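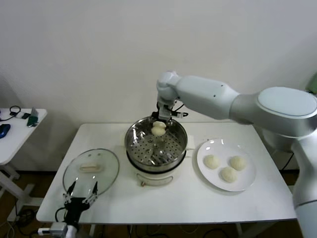 The steaming times in the old release were useless without the size of the bun, one reader wrote after trying a few of the recipes, and asked for dough weight to be listed next to minutes. Version 2 does this wherever the source gives a weight. If the source doesn't, the field is left empty.

Plillanwood Bread and Bun Recipes, version 2
Released May 5, 2025

What it is
A collection of 335 home recipes for steamed and baked doughs, typed up from handwritten cards, club newsletters and kitchen notebooks. Most are in English. A smaller part was translated, and both the original wording and the translation are kept.

Files
recipes.csv: one row per recipe
steps.csv: one row per step, linked by recipe_id
units.csv: the conversions we used
sources.csv: where each recipe came from
changes.txt: what is different from version 1
README.txt: this file

Main fields in recipes.csv
recipe_id: a number, never reused
title: as written on the card, spelling mistakes included
method: steamed, baked, fried or mixed
flour_g: total flour in grams
piece_g: weight of one piece of dough before cooking, if given
cook_min: minutes of cooking, not counting rest in the pot
source_id: matches sources.csv 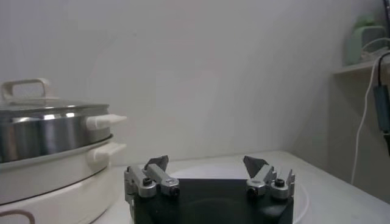 Empty fields mean the source said nothing. A zero means the source said none, as in "no sugar." Please don't treat them the same way when you work out averages.

Cup sizes
Many cards say "cup" without saying which one. The Brundcombe notebooks use a teacup, and we kept those amounts as text in flour_raw without converting them. The Bouvier cards use a US cup throughout.

Known problems
Recipes scaled for large groups use a base of 1000 grams of flour and look odd next to the family ones. Filter on source_id 6 to drop them. Some cards had water stains over the yeast amount, and those rows are marked unclear. Oven heat is often just "hot" or "medium."

Use
Free for cooking, teaching and study. If you publish something based on it, name the collection and the version. Copies in other formats are fine.

Corrections
Send the recipe_id and the line you think is wrong to the Losent mailing list. Fixes are gathered up and go out each December.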